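Stuvton Open Day Demo

Version 2020-07-24. Maintained by Bakari Odera, who also wrote the visitor signs and would like them back.

What's in here

Recordings from the conveyor station at the Stuvton open day: 90 episodes of a two-armed robot working over a belt, run in front of whoever had wandered in from the coffee table. The left arm carries a hand with fingers, the right one a plain two-jaw gripper. Visitors always asked about the hand – the gripper took it well.

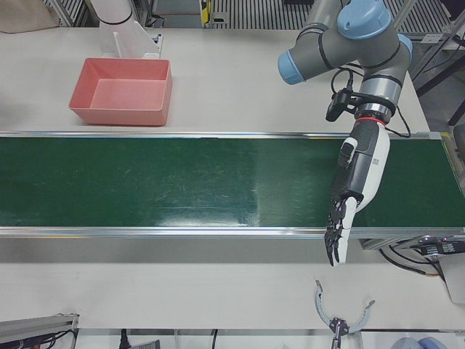 Episodes run 14 seconds each. Failed tries are kept and marked "fail" in the notes column. Tries where a guest leaned on the table are marked "guest", and there are more of those than I'd like.

Folders

episodes/ holds the recordings
notes.csv has one row per episode
masanja/ is the playback script, named after the meeting room it was written in

Known problems

The clock on the logging machine ran 1000 ms slow until lunch. Masanja corrects for this; the older Flirnano script doesn't, and won't. The sound track is mostly people asking whether it can make a sandwich.

Use

Fine for teaching and demos. Please don't train anything serious on it.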